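Goreck 家具与柜台五金展参观记录

2025年10月19日

这次去 Wokosby 只安排了一天，上午看 Goreck 的陈列厅，下午看他们设在同一园区里的装配车间。出发前我给自己列的题目很窄：服务柜台用的半封闭台面，也就是后面有背板、侧面有立板、前面敞开的那一种。我们馆里明年要换借还处的台子，旧台子用了多年，台面边缘起皮，背板和台面之间的缝里常年积灰，所以看展时注意力基本都在接缝、表面和放小设备的位置上。

陈列厅在园区入口右手边的二层，从一楼坐货梯或走楼梯都可以上去。登记时要填单位和联系方式，领一张参观牌和一份展位平面图。平面图比例不准，柱子的位置画错了两处，找 D 区时走了些弯路。厅内面积标称2,000平方米，实际能看的部分要小一些，靠北的一段堆着待撤的样品，用围挡隔开。

展品按用途分区：办公、零售、图书馆与档案、餐饮。零售区最满，图书馆区最空，只有13个展位编号，其中几个合并成了一家。讲解由 Goreck 的技术顾问 Bent Vestergaard 担任，他讲英语，旁边有同事译成中文。译文偶尔省略参数，需要时我直接问他。

先看的是 Estrella 系列。这是一套开放式长台，台面下全空，线缆走后侧的槽。优点是清洁方便，拖把可以直接伸到底。缺点是没有侧板，桌面上的小件容易被人从旁边碰落。样品台长度为标准规格，加长需另加一组支腿。我用手压了台面中段，有轻微下沉，松手后恢复。Vestergaard 的解释是样品没有装中间横梁，正式供货时会装。这一点要写进合同的技术附件里，口头说明不能作数。

再看 Drondar 系列，也就是我们更有可能选的那一套。它的思路是把台面做成一个浅格子：后有背板，侧有立板，设备靠里放，前面留出操作的空地。对借还处来说，前方空地的深度决定了能不能把大开本的书平放下来翻到条码页。我带了一本馆里报废的大开本画册去试，平放之后前沿不出台面，符合要求。

木纹台面的样品不止一种，颜色从浅黄到深褐都有。我在一处红褐色台面前停留的时间最长，原因是它的反光比较强，正好用来判断灯位。
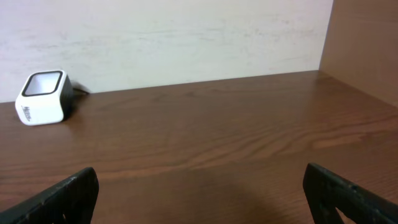 红褐色木纹台面与白色背板、浅色木质侧板的交角，左侧靠里为一台小型白色方形设备，外形近似桌面扫码器。

台面的木纹很明显，长线条大体横向，中间和右侧有拉长的椭圆和山形纹。纹理好不好看属于个人意见，从使用角度我关心的是另外两件事。第一，表面有光泽，靠后沿和右侧能看到较亮的反光。如果读者站在台前，灯又在头顶略偏后的位置，反光会落到视线里，低头看书上的小字会吃力。第二，深色花纹对轻微划痕和灰尘有一定遮掩作用，浅色素面则没有。两者要取舍。我倾向于保留木纹，把光泽度降一档，向厂方索取哑光小样再定。

背板是灰白色，上面有横向的擦痕和淡淡的污迹，中段和偏右处较明显。白色立面放在人手经常经过的地方，出现痕迹是预料中的事，馆里旧台子的情况更严重。需要弄清的是痕迹能否擦掉。我问了推荐的清洁方法，答复是中性清洁剂加软布，不用研磨类产品，不用含氯消毒液。我们保洁合同里规定的消毒液恰好含氯，这一条需要和后勤协调，或者背板改用别的面材。

侧板的颜色比台面浅，在浅棕和焦糖色之间，表面匀净，几乎看不到纹理起伏。侧板和台面不同色，我起初觉得不统一，看久了认为有实用价值：交界线清楚，往里推书时容易判断边在哪里。Vestergaard 说也可以订同色，价格不变，交期延长。

扫码设备放在台面左侧靠近背板的位置。这类设备的外壳多为方形，棱角做圆，扫描窗在顶面，读者把书或证件翻过来对准窗口即可。放在左侧对习惯用左手持证的人方便，用右手的人需要横过身体。我们现有的设备放在右侧，换边之后要重新贴提示标识。若要两侧通用，可以让供应商在背板两端各预留一个过线孔，不用的一端加盖。过线孔的直径要先量插头再定，我们上一次改造就是孔开小了，插头过不去，只好现场扩孔，边缘崩了一块。

陈列厅的午休时间较长，餐厅在园区南门外，凭参观牌可以用餐，菜品一般。

下午看装配车间。车间参观限定路线，地面有黄线，线内不许停留，不许触摸半成品。工序大致为开料、封边、打孔、预装、检验、包装。封边工位噪声较大，讲解听不清，后来在走廊里补讲了一遍。

封边是我记录最多的一段。胶的温度、进料速度和压轮压力三项都有登记表，挂在机器侧面，每班填写。我翻看了其中一页，数据完整，字迹潦草。出料之后工人用手指沿边走一遍，凡是有毛刺的放到另一个架子上返修。返修架上有几块板，问题多出在转角。旧台子起皮也是从转角开始的，因此验收时转角应当逐件查看，不做抽检。

预装工位只装到能够检验直角为止。背板、侧板和台面先用夹具固定，用角尺量过再上连接件。三块板交汇的那个角最容易留缝。厂方的做法是先靠紧背板，再推侧板，顺序不可颠倒。缝内是否打胶由客户选择。不打胶便于以后拆换，打胶则不藏灰。我们的情况应当打胶，颜色选接近背板的一种。

检验间里有一台往复擦拭的试验装置，样板固定在下面，擦头来回走。墙上贴的规程写明每组做300次，结束后在固定光源下对比。我问300次相当于使用多久，对方没有给出换算，只说用于同批样板之间比较。这个回答比较老实。另有一组样板自今年六月起放在窗边做日照对比，已经能看出浅色侧板略微变黄，红褐色台面变化不明显。我们的借还处朝西，下午有直射光，侧板颜色要把这一点考虑进去。

包装用纸护角和蜂窝纸板，外面缠膜。整套台子拆成板件发运，单件最长的是台面。货物到馆后要经过东侧楼梯，转弯平台的净宽为140厘米，台面需要竖起来通过，搬运前应拆掉护栏上的指示牌。这件事我回来后已告知物业。

报价单当天没有拿到，Vestergaard 答应按我们给的尺寸重新核算，分为打胶和不打胶两种。交期几乎肯定要跨过年底，具体日期以合同为准。

待办事项如下。
向 Goreck 索取哑光台面小样，连同现有光泽款一并寄来，在借还处实际灯光下比较。
核对保洁合同中的消毒液成分。
量取现有扫码设备和电源插头的外形尺寸，确定过线孔位置和孔径。
侧板颜色在浅棕和与台面同色之间选定，选定前看一次日照对比样板的照片。
转角封边逐件验收，写入技术附件。
Estrella 系列的中间横梁如改为备选方案，也要写明。

交通方面补充一句：园区接驳车末班较早，下午参观结束时已经停运，从南门步行到车站要走一段没有人行道的路，带样品的话建议提前叫车。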